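Cassia, Ceylon, and What the Grocery Jar Leaves Out 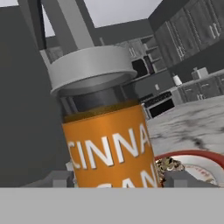

Posted 2/7/24 by the author of Utness Kitchen Notes
Retired analytical lab tech, home baker

The cinnamon sold in most American supermarkets is cassia. It comes from the bark of several related trees, mainly Cinnamomum cassia, C. burmannii and C. loureiroi. Ceylon cinnamon is C. verum, a different species. In the United States all of them may be sold under the plain name "cinnamon," so the front of the package often settles nothing.

Whole sticks are easy to tell apart. Cassia is thick, hard bark that curls inward from both edges and leaves a hollow in the middle. Ceylon is made of many thin layers rolled together and looks like a cigar in cross section. It crumbles under a thumbnail. Cassia sticks will stall a cheap blade grinder, and I have the burned-out motor to prove it.

Once ground, the visual difference is unreliable. Ceylon tends to be lighter and more tan, cassia darker and redder, but particle size and age shift the color enough that I would not bet on it.

The main flavor compound in both is cinnamaldehyde. Cassia oil usually has more of it, which accounts for the heat and the candy-like smell. Ceylon oil has less, plus some eugenol, the compound that makes cloves smell like cloves. The other difference is coumarin. Cassia can contain a meaningful amount of it and Ceylon only traces. Coumarin can be hard on the liver in sensitive people at steady high intake. A person who puts a spoonful in oatmeal every morning has a reason to look into this. A person who bakes a pie in November probably does not.

Storage

I keep ground cinnamon in Norent half-cup tins in a cupboard on the far side of the kitchen from the stove. The volatile oils leave faster with heat, and a rack over the burners is the worst place in the house for spices. Glass is fine if the cupboard is dark. I stopped using the thin Plastance snap-lid tubs in July after the nutmeg started to smell of cinnamon and the cinnamon of nutmeg.

Never shake a jar directly over a steaming pot. Moisture gets in under the lid and the powder cakes. Spoon it out onto a dish first.

Behavior in baking

Cinnamaldehyde inhibits yeast. In an enriched dough I put the cinnamon in the filling, where contact with the dough is limited, and keep it out of the dough itself. When I did mix it in, the first rise was visibly slower and the crumb came out tight. Chemical leaveners are not affected.

Ground cinnamon does not dissolve in water. The particles swell and release mucilage, more so with cassia, and this is why a cup of hot cocoa with cinnamon in it goes slimy at the bottom. For drinks I steep a stick and take it out — Ceylon if I have it, cassia if I don't.

My current roll filling, for an 800 gram batch of dough:

Dark brown sugar, packed, 150 grams
Soft butter, 90 grams
Ground cassia, 23 grams
Salt, a pinch

Mix to a paste and spread to the edges, except for a strip along the far side so the seam seals. I bake the rolls for 26 minutes at 350 F in a metal pan. Glass takes longer.

For sticks I order from Alcaraz, a small importer that prints the species and harvest season on the bag. Their cassia is stronger than what I was used to, so I cut the amount the first time and worked back up. Next on the list is a side-by-side of two Ceylon grades in shortbread, with no vanilla in the dough to cover anything up.

1723 views 8 comments Share

Contact | © 2024 Utness Kitchen Notes | Back to top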